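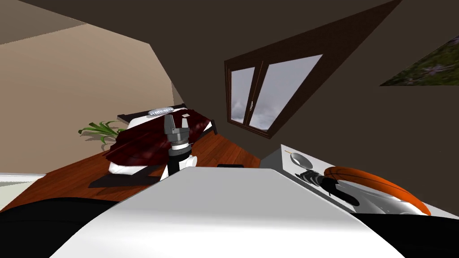 A window in a dark brown wall, above a reddish-brown wooden floor.

The strike on the Latska road was logged at 46 minutes past two. Stilby desk received the first report by radio: one vehicle, two occupants, both dead. The second report said three occupants. The third came from the ministry at Dudach and said there had been no strike.

The duty analyst entered all three under reference 3855 and left the confidence field blank. The system would not accept a blank field. She typed "low" and it went through.

By six the wire services had a name – Mohammadi, deputy commander for the northern valleys. He had been reported killed twice before, once in May. The file on him ran to 356 pages, and most of it concerned a cousin.

She requested the imagery. It showed a road, a burnt patch and a goat track. The resolution was not sufficient for anything else.

On Thursday a recording was broadcast from Latska. The voice spoke for four minutes on the price of flour and did not mention the strike. Voice comparison needed 800 clean samples. The desk held nine.

She reopened 3855, changed nothing, and extended the review date.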